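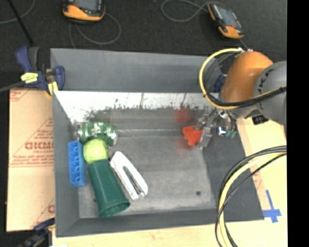

The gray bin, with the red thing getting its turn.

I have now spent most of November comparing two grippers, and I would like those evenings back. Failing that, I'll write it up.

The two candidates are the Tritus, a linkage type with flat metal fingers, and the Drakos, which has soft rubbery pads and a very nice brochure. Both bolt onto the same arm. Both came with the promise of "general purpose" handling, a phrase I've learned to read the way I read "cozy" in an apartment listing.

The test is dull on purpose. Objects go in the bin, the arm picks one, lifts it, holds it for 3 seconds and puts it back down somewhere else in the bin. If it's still holding the object at the end of the hold, that's a pick. If not, that's a noise and a line in the log. Each gripper got the same number of tries, and between the two of them, plus all the calibration runs I threw away, the log now stands at 3,408 lines. I have read more of them than is healthy.

Khairul Osman, who lent me the Drakos, thinks the objects are too easy. A crushed can, a ball, a plastic cup, a blue block with square holes in it: what could go wrong? I invited him over on Thursday to watch the cup.

The cup is dark green, and it has beaten everything I own. Upright, any gripper can have it. On its side it rolls, and it rolls toward the wall, and then you're trying to get a finger between a curved thing and a sloped thing with a depth camera that thinks the shiny part of the bin is a hole. The Tritus at least has thin fingers and can sneak one inside the rim. The Drakos pads are too fat for that, so it leans on the cup until the cup leaves. Khairul watched this for twenty minutes and went quiet, and then asked if I had any more coffee.

The can went the other way. I'd expected the metal fingers to do fine on it, and they do, if they land on the flattened part. Anywhere else they skate. The soft pads just squash over whatever shape is there and up it comes. Same with the ball, where the Drakos missed so rarely that I got suspicious and went to check whether I'd logged the same run twice. (I hadn't. I had, however, logged one of them under the wrong gripper – fixed now.)

Then there's the lobed red toy, which both of them like. It's all bumps, so there's always something to hook. If your demo has to go well in front of other people, bring one of those.

A few things for anyone setting up something similar:

Clamp the bin. My first 600 picks were done with it sitting loose on the table, and by the end it had wandered far enough that the arm was reaching for objects with real confidence in slightly the wrong place. All of those went in the trash.

Give the cables more slack than looks decent. I had mine tied up neatly for one day, and at full reach the wrist pulled a connector half out. The big ugly loops stay.

Turn off the overhead light nearest the far wall of the bin. I haven't done this yet. The switch also runs the hallway, and Golshifteh has opinions.

As for a winner, I'm keeping the Tritus on for now, mainly for the cup and for the narrow spots along the walls. If my bin were full of cans and balls I'd swap tomorrow. Lemlem Zeleke has asked for the log so she can split it by distance from the wall, and I suspect that's where the whole difference is hiding. She's welcome to it. There's a column called "notes2" that I'd ask her not to read.

Next up is the Nindavitz controller, which is supposed to cut the pause before each grasp. It has been in its box since I signed for it. The manual is 904 pages long and begins with a chapter on mounting screws.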